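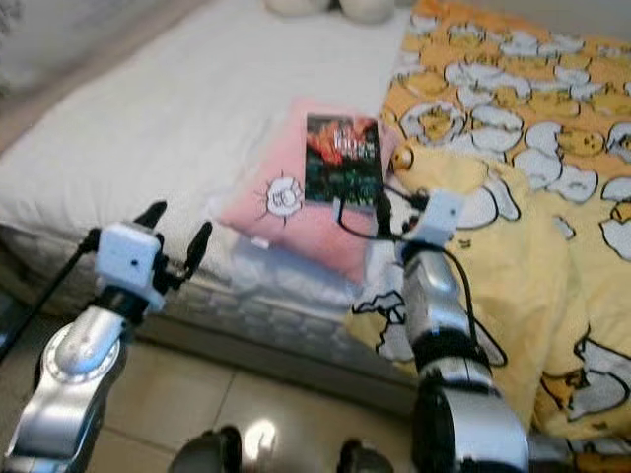 Egg duvet, pink cushion, and the bed not made yet.

2022-05-28

Meant to have the bedroom sorted by lunch and got as far as the bed, which I then stood and looked at with a cup of tea for far too long. I do love that duvet! All those little cracked shells with their yolk faces, all over it in yellow and orange. I'd have it on all year if it washed and dried quicker (it doesn't, it takes ages, and it's a beast to get back over the corners).

The pink cushion still needs a proper home. I've tried it on the chair, I've tried it on the windowsill, and it always ends up back on the bed with something on top of it, a book today. I'm keeping the plastic bag as well, I hate throwing a good bag away and it'll do for the winter jumpers once I get round to folding them.

Looked at bedside shelves again after lunch. The Vasseur one is lovely but it's 175 and only holds a lamp and a mug, so no. There's a plainer one at Grudgate that I might go back for in July, when the rail fare's paid off.

Mopped the tiles in the evening and did under the bed too, as far as I could reach with the short mop. Found a sock and the good pen! Very pleased about the pen.

Still to do: the wardrobe (dreading it), the box of cables, and the top shelf, where there must be almost 600 old postcards from the Vevesach trips. I'll start on those tomorrow if it rains. Clean pillowcases tonight though, and an early one.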